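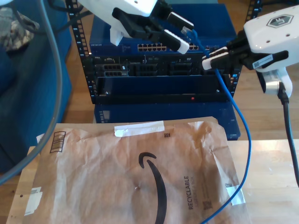 Two arms or one? Our first months with a Garside bench pair

Posted 20 March 2026

We spent far too long on this purchase (ask anyone who had to share an office with our spreadsheet!), so I hope these notes save you a few evenings. We wanted help with patching practice on a small rack, which means picking up an Ethernet cable by its little clear plug and getting it to the right switch port. Nuklow quoted us for a single arm, Oterov for a pair of Garside arms, and we went with the pair.

I'm so glad we did. A cable is a floppy, willful thing, and a second gripper nearby to manage the slack is worth every penny. The fingers are slim and the white tips are kind to plastic plugs, though in front of a crowded switch they do hide the ports you most want to see.

Now for the budget part. Set aside money for spare fingertips, and for a bigger table than you think you need, as ours fills up with mail and whatnot in no time. Delivery took 14 weeks, and the Mistara planning software adds a yearly fee that I missed completely on the first quote. Training can run up to five days, so book it early.

I'd give it four stars out of five. We'll price a second pair in June, once the new budget opens.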